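Wool sweater keeps coming out of storage with holes. Moths? Me? Something else?

Posted in Clothing Care & Repair
Asked May 10, 2025

I own four decent sweaters, which I realize makes me sound like a baron. Every fall I take them out of the closet and at least one has a new hole in it. Always small, always somewhere a stranger will notice before I do, and last year one was dead center on the chest, like I'd been shot by a very tiny hunter.

Things I've tried so far:

Cedar balls. They smell nice. The holes also smell nice now.

A plastic bin with a lid that "locks." It locks the way a bathroom door at a gas station locks.

Lavender sachets from my mother-in-law, who did not ask whether I wanted lavender sachets.

I have never seen a moth in the apartment. I've seen one silverfish, and we agreed not to discuss it. The building is old, there's wall-to-wall carpet in the bedroom that came with the lease, and the closet backs onto the outside wall. I wash the sweaters maybe once a season, by hand, and fold them away in May when it warms up. So I'm about to do that again and would like it to go differently. Do I need to freeze them? Someone at work swears by freezing. My freezer is mostly peas.

Also, is there any point mending the small ones or do they just grow?

crumbdrawer

Moths. It's nearly always moths. Get the sticky traps. Mine caught a bunch, problem solved, also I moved.

pete_in_the_annex

Sorry about the chest wound. A few things, in no particular order of comfort.

The flying ones you haven't seen are only half the story. Adult clothes moths don't eat anything. It's the larvae that do the eating, and they like dark, quiet places where nothing gets disturbed, which describes your closet from May until October. They also like wool that has been worn and has a bit of you on it: skin, sweat, the soup from February. So the single most useful thing you can do is put everything away clean. Not "I aired it out on a chair" clean. Washed, rinsed, and fully dry.

Cedar is mostly decorative once the smell fades, and it was never that strong to begin with. You can sand the balls to wake them up a little if you have that kind of evening available. Lavender I would keep for family peace.

Freezing does work if the freezer is properly cold and you're patient. Seal each sweater in a bag, squeeze the air out, and leave it in for a couple of weeks. Let it come back to room temperature before you open the bag or you'll get condensation on the wool. The peas can be relocated to friends.

Then the part everyone skips: vacuum the carpet, and get right into the edge along the baseboard and the closet floor. If that carpet has wool in it you may be feeding a whole civilization back there. Empty the vacuum outside.

Check each sweater before it gets packed. I lay mine on a plain sheet, one at a time, in daylight, and go over both sides with my hand inside so the thin spots show. Patterned bedding is hopeless for this, I lost a good twenty minutes once to what was a printed daisy. Look under the collar and in the cuffs and along the side seams. What you want to find are little gritty bits, or a wisp of something like dryer lint that doesn't want to come off.
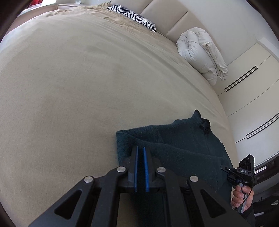
Dark teal knit on the plain sheet, partly folded over.

On mending: yes, do it, and do it before storage. A dropped stitch will run if you pull on it, so the hole does grow, just from wear and not from appetite. Matching yarn if you've got it, and if you haven't, pick a color so wrong it looks like a decision.

As for the bin, buy zip bags and put those inside the bin. Let the bin have its pride.

Akinyi Gachanja

Agree with most of the above but it isn't always bugs. Mine turned out to be my belt buckle. Front of the sweater, right at the waist, every single one, and I spent 100 dollars on cedar hangers before my wife pointed at my stomach. Yours on the chest could be a seat belt or a bag strap or one of those lanyards. Doesn't explain holes showing up over the summer, unless they were there in May and you didn't look. I never looked.

Also carpet beetles. Google at your own risk.

dampbasement_dan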